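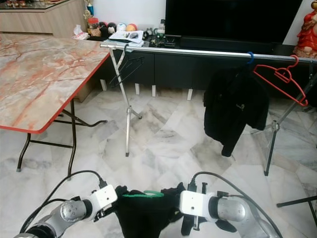
Hakura moves its hot plate line to Skundville

I've been writing up small kitchen appliances for longer than I'd like to admit, and I still get a bit giddy when a factory moves house. So, news! Hakura, the people who make those flat ceramic cooking plates you find in half the bedsits in the country, will start turning them out at a new building in Skundville in July.

The old place in Gerkden isn't closing. It keeps the kettles and the spare parts counter, and anyone with an order already in will get it from there as normal. Only the hot plates are going, both the single ring and the double.

I rang Ngaio Bright, who looks after trade sales, and she was cheerful for someone with half her office in boxes. She told me the new line has 16 benches and that 33 people are making the move, with more jobs to be advertised once everyone has found the kettle and the toilets. "We've been bumping elbows for years," she said. "I had pallets outside my door. I've climbed over pallets in a skirt."

The first batch will be 2754 plates, nearly all of them already promised to Shahbazi, the wholesaler. If you run a shop and buy through them, you shouldn't notice much except a new address on the carton. If you buy direct, the smallest order stays at two cartons (I asked twice, as a couple of you wrote to me worrying it would go up).

Prices are the bit I couldn't pin down. Do-yoon Yang, the works manager, would only say that the trade list holds until the move is finished and that they'll look at it again after that. Make of that what you will. I'd get my autumn order in early, but then I'm a worrier and I've got a garage full of toasters to prove it.

One small change to the plates themselves: the mains lead is getting longer, which I've been moaning about on this page since my own one wouldn't reach the worktop. I'm not claiming the credit. Well, a little bit.

Trade visitors are welcome at Skundville once the line is running, mornings only, and you need to book through the Gerkden office for now. The phone number hasn't changed.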